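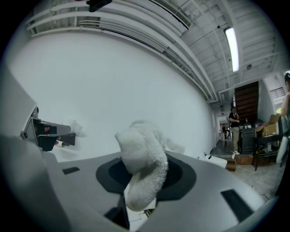 I bought the Nastevora plush in April for my daughter, and after eight months I think I know it well enough to write a review. We have the white one. I was looking for a simple soft toy without hard eyes or buttons, and the shop in Urncombe had only two kinds left. The surface is fluffy but it also has something of a towel in it, you can see this texture quite well, and the top part is rounded and bends to one side when the toy stands up. The lower part is fatter. For me this shape is the best thing about it, because a small child can take it by the thin part and carry it everywhere.

**Softness.** Very good. My first impression in the shop was that it is a little rough compared with the Hollis plush we had before, but on the skin it is pleasant. My daughter puts it against her cheek when she sleeps. After many washes it became a bit flatter on the back, but it is still fluffy in front.

**Washing.** The label says to wash it cold and to dry it in the air. I followed this the first few times. Later I was less patient and used the dryer on low heat, and nothing bad happened, only the drying left some small balls of fiber. I remove them with a comb. White is of course not the most practical color for a child who eats blueberries! The blueberry spots went away with ordinary soap, but one spot of tomato sauce needed two nights in water.

**Filling.** It is filled firmly at the bottom and less in the top. I would like a little more filling in the top, so it would not bend so much. My neighbor Manaia Ngata has the same toy for her son and she opened the seam and added some cotton herself. Hers is more straight now. I did not dare to do it, my sewing is not good enough.

**Seams.** One seam opened in the summer, for the length of a fingernail. I wrote to the shop and Fletcher Sheehan answered me the next morning. He offered to change the toy for a new one, but my daughter did not accept to be separated from it, so he sent me a thread in the right white. I thought this was very kind.

**Price.** I paid more than for the Hollis, and the Arnum plush is cheaper than both. If you need a toy only as a small gift, the Arnum is enough. If it must survive a child every day and night, I would pay the difference again.

I give four stars of five. The missing star is for the seam and for the top part. We already ordered a second one to keep in the closet, in case the first one is forgotten on a train.

December 19, 2018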